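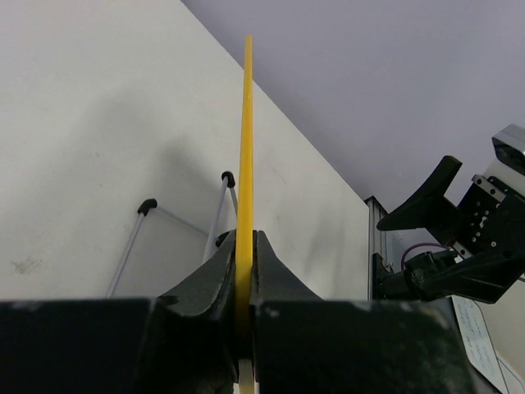
Elisa Benedetti
Data lead, handover tasks, Multdale

2023-11-13

Re: [handover-data] How many more examples before we retrain?

Kornov wrote:
> We're at 34 good episodes on the yellow strip and I'd like to get
> to a round number before the next training run. My feeling is that
> more of the same will fix the hesitation on the receiving side.
> Ugwu can add a second shift if people agree. Any objections?

Yes, one, and it's fairly large.

I went through the wrist view for the whole batch last night. The still at the top is typical. The strip is held low, nearly upright, leaning a hair to the left, and the other gripper is off to the right at middle height. That is a perfectly good example. My trouble is that I could have pulled a frame from almost any other episode and you'd have a hard time telling me which was which. Same panel behind it, same gray stand on the left, same approach side.

So when you say "more of the same will fix it," I'd like to know what the "it" is. The hesitation shows up when the strip is tilted. Of the 34, I found 2 where it leans far enough that I'd call it a tilt. Adding a shift gets us more upright strips. I don't see how the model learns anything about tilted ones from that, and the loss curve going down won't convince me, because it went down in September too and we all remember the demo.

I also don't buy "good episodes" as a label. Good by whose call? The log says the operator marks it at the end. I reran the check Milach wrote, and 14 of the ones marked good have the giving side opening before the receiving side has closed. The strip didn't fall, so they passed. I wouldn't want a person handing me scissors that way.

What I'd do before anybody books a second shift:

Hold out the tilted episodes and test on them alone. If the current model does fine there, I'll drop the whole complaint.

Change the grip height. In this batch it's always near the bottom end, and I suspect the policy has simply learned where the top of the strip sits in the view.

Move the stand, or take it away. It has been in the same spot for weeks and I'd bet the network likes it more than it likes the strip.

Agree on what "good" means in writing, with the release timing in it.

Kornov, I know 42 was the number in the plan. I never understood where it came from, and if there's a reason behind it please post it here. I'm happy to be wrong. I'd just like to be shown with a test set that doesn't look like the training set.

Ugwu, please hold off on the shift until we've had replies.

Elisa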